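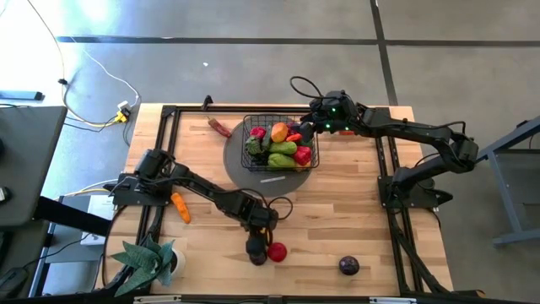
February 24, 2022

Table and produce set, continued from yesterday.

Wiped the tabletop in the morning with the mild soap, along the grain. There is still a dull patch near the front which I think is from the tape we used in October. I will not sand it now. Shalini wants one more coat of oil first and then we decide.

Basket: we keep the black wire mesh one. The Stallgate basket is nicer but it is too deep and the small pieces disappear in it. With the mesh I can see the colors from the side also. It stays on the round gray mat, at the top center of the table.

Filling order that I like best so far: light green ones at the bottom, dark purple one in the middle, leafy one to the left, red pepper to the right, the orange fruit last. The orange fruit is the biggest trouble — if it goes in early, everything else sits on it and rolls out. Pouran calls it mango, the list from Elura says "yellow fruit, large". I wrote mango in our list.

The little red chili and the round red one (tomato, I suppose) I leave out of the basket for the moment. They are light and they slide through my fingers when I pack.

The new set from Kendameo came, 12 pieces in a bag. 3 have a seam that is open on one side. I glued one to try, and it must dry until tomorrow. If it holds, I do the other two. If not, I ask for replacement.

To do:
oil for the table, ask Shalini where is the can
label for the storage box, the old one fell off
measure inside of basket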